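January, notebook, bag handles again

Picked this back up after lunch. Where we left it: the Borkel policy (the plain one, wrist view plus joint angles, no depth) grabs rigid handles all day long and then falls apart on thin film. My hunch from before the break was that it isn't a grasping problem at all, it's a where-is-the-handle problem. The film folds over itself, the loop changes shape every time you set the bag down, and the policy commits to one spot way too early and then just keeps going!

So the change I'm testing is small. I call it the late commit, because I couldn't think of anything better. The policy still predicts a chunk of 16 actions, but once the wrist gets within 7 cm of the predicted grasp point we throw away the rest of the chunk and re-plan every 3 steps until the fingers close. That's it. No new network, no new data, same weights. I did have to fix the action smoothing in the Atell wrapper, which was happily blending old chunks into new ones and undoing the whole idea (found that at the end of a very long morning, after blaming the calibration, the lighting and Thibault, in that order).

Training set is the same 177 teleop demos as last time. I went back through a bunch of them looking for how people approach the loop. Almost everyone comes in from the side and slows down a lot right before closing, and a few do a little wiggle to get one finger through. The wiggle shows up in the policy too, which made me laugh the first time I saw it -- it wiggles at nothing sometimes, a few inches short of the bag.

Setup for this batch: two bags, one inside the other, groceries in the bottom, handle up, green basket behind. I like the nested bags as a test because the red printing on the inner one gives the vision side something strong to latch onto, and that something is not the handle. The old version kept drifting toward print like this whenever there was any in view.
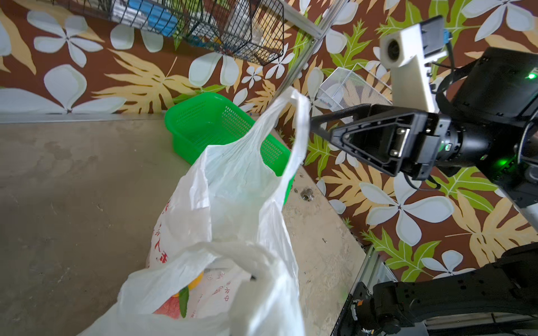 Thibault Carré wrote back on the draft plot that he'd hold off on calling it a handle result. His point was that re-planning often near contact helps with pretty much anything that moves when you touch it, and that unless I run the same late commit on the rigid mugs from the Tovar set, I can't say the film has anything to do with it. He also wants the re-plan distance swept instead of picked by eye.

Okay, fair, and a little annoying, because he's right about the mugs. I picked 7 cm by watching replays and going with my gut. The sweep is cheap, I can queue it overnight on the Pradau machine if the disk gets cleaned up first (my fault, old rollouts everywhere).

What I feel okay writing down for now: with late commit the misses look different. Before, the fingers closed beside the loop and the arm lifted anyway, very confident, holding nothing. Now most of the bad ones are hesitation, it hovers and re-plans and hovers until the timeout. Each re-plan costs roughly a quarter second on this box, so part of that could be plain latency. I'd still take hovering over a blind lift, at least you can stop it.

One odd thing to chase: when the loop leans toward the gripper, the policy sometimes goes for the top of the arch and pushes it flat. No demo does that as far as I can tell. Could be the blending bug again in some corner I missed, so check the wrapper log before touching anything else.

To do:
mugs, same settings, same start poses
sweep the distance, keep the 3-step interval fixed
log time per re-plan separately from arm motion
single bag with no print, to see if the drift goes away by itself
clean up the Pradau disk!!

Stopped at 6:40, arm parked, weights copied over.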